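Robots at work: who takes the old computers apart?

Ever wonder where a school computer goes when it gets too slow? Lots of them end up at Lindholm, a repair and recycling shop in Skerkdale. 2000 came in since February. Big pile!

What the people used to do

Everything by hand. Open the case, unplug, unscrew, lift out the parts that can be used again. Then the next one. And the next – 38 in a day for one fast worker. Sore thumbs, sore backs.

What the robots do now

Lindholm has 2 robot arms. Each one has a gripper, like a hand with just two fingers. They get the small fiddly jobs, the same move over and over.

One of those jobs is the processor. It's the chip that does the computer's thinking, and it sits in a metal holder on the big green board. A bent wire lever runs down the side of the holder. The lever has to be opened before the chip can come out, and you have to be gentle or teh holder bends.
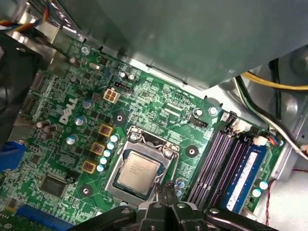
So did people lose thier jobs?

Not at Lindholm. But the jobs changed. Ylva Hedlund used to pull chips all day. Now she teaches the arms where to reach, and fixes things when they get stuck. She had to go back to class for it – 60 hours. Some of her friends didn't want that and moved to the front desk or the delivery van.

She likes it mostly. Misses the screwdriver a bit.

Words to know

Gripper – the robot's hand
Processor – the thinking chip
Automation – when machines do a job people used to do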